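Tustville hostel refits shared bathrooms with open-shelf mirror cabinets

By Baltasar Montoya
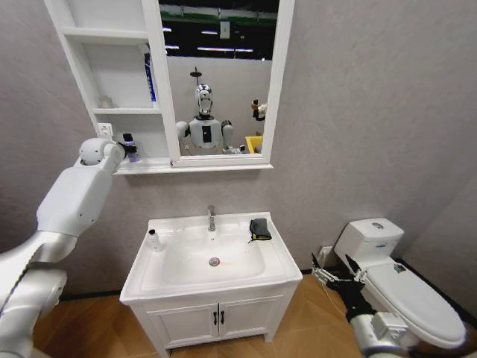 The Urquijo residence in Tustville has finished the first part of a bathroom refit that will replace every washstand and wall cabinet in the building by the end of May. The work covers 77 bathrooms on four floors, most of them shared by two or three residents. Each one gets a new vanity and a mirror cabinet hung on the wall over it. The cabinets have a mirror on the right and a column of three open compartments on the left, with a power outlet built into the lowest one. In the trial bathroom the top shelf took a tall narrow box, the middle one a small clear glass jar, and a small dark bottle was going in at the bottom, right beside the outlet.

The residence houses students from the technical college in Fivville and a smaller number of hospital trainees on short contracts. The old bathrooms dated from when the building opened and had a pedestal basin, a plain mirror and one glass shelf. Residents had complained for years about the lack of storage. Many kept their things in bags hung from the door hook or carried them back and forth from their rooms.

"The shelf was the first thing people mentioned every time we asked," said Sreekumar Shetty, who manages the building. "It was narrow and it sloped. Things ended up in the basin, and if it was a glass bottle you had a mess to clean up before anyone could wash."

Shetty said the residence looked at closed cabinets first. Those had more room, but residents who shared a bathroom told him they wanted to see what was on the shelves without opening doors. There was also the matter of hinges. In the ground floor guest bathroom, which has had a closed cabinet for some time, the door has been rehung twice.

The new units were supplied by Drenuler, a bathroom fittings firm in Fivville. The residence paid 700 for each set of vanity and cabinet, with fitting charged separately. Electrical work for the outlets is being done by the same crew, and the power on each corridor is shut off from 9 a.m. until early afternoon while they are on that floor. Notices go up on the corridor doors the evening before.

The vanities are white with a wide ceramic sink. The sink has a broad flat rim and a shallow bowl, and the rim was one of the reasons it was chosen, Shetty said. Residents can put down a cup or a razor while they wash. The shallow bowl has drawn a few complaints from people who fill the sink to rinse clothes by hand. Shetty said they should use the laundry room in the basement, where there are two deep tubs.

The outlet has been the most discussed part of the project. In the old bathrooms the only power was a shaver socket over the mirror, and residents dried their hair in the corridor or in their rooms. With the new cabinet the outlet is inside the bottom compartment of the shelves. It can be reached easily from the sink, but it also means that things stored there share the space with plugs and cords.

The residence has put out a one-page sheet on using the cabinets. It asks residents to keep the bottom shelf for dry items and closed containers, and to unplug hair dryers and chargers when they are done. Bottles with pumps or loose caps should go on the middle shelf. Tall items belong on the top. Nothing is to be stood in front of the outlet in a way that bends a cord.

"We tried out different things on the shelves before we wrote the sheet," Shetty said. "You can fit a small bottle next to the outlet with no trouble. A big shampoo bottle is another matter, and I would rather have that one up higher anyway."

In bathrooms shared by three people, each resident has been given one compartment. Where two people share, the third compartment is for common items such as hand soap refills and the first aid box. Shetty said he does not plan to check who is using which shelf, and that residents can swap among themselves. Shorter residents have already asked to be moved off the top one. The fitters can hang the cabinet lower on request, but only before the holes are drilled, and so far five bathrooms have been changed this way.

Walls are being left as they are except where the old fittings came off. The pale gray-lavender finish has a slight texture that has proved hard to match, and a few patches on the second floor are plainly visible beside the new cabinets. A painter will go back over them once all the units are up.

The old mirrors and glass shelves have been taken down to the yard behind the building. Most of the mirrors are in fair shape and will be offered to residents for use in their rooms. The basins are going to a salvage dealer in Fivville, who has agreed to collect them without charge. The brass brackets were kept – Shetty said they may be useful in the bicycle room.

Work on the third floor is next and should take 15 working days. Residents there have been asked to clear their bathrooms completely the night before the crew arrives, including anything on the windowsill and behind the door. Boxes are available at the front desk. Items left behind will be packed by staff and kept in the office, where they can be picked up until 8 p.m.

While a bathroom is out of use, residents can wash in the guest bathroom on the ground floor or in the showers next to the laundry room. Both will stay open all night for the length of the job.

The residence has set aside a further 1260 for replacement parts, mainly faucet cartridges and shelf inserts. Questions about the schedule, or requests to have a cabinet hung lower, should be left in writing at the front desk with the room number.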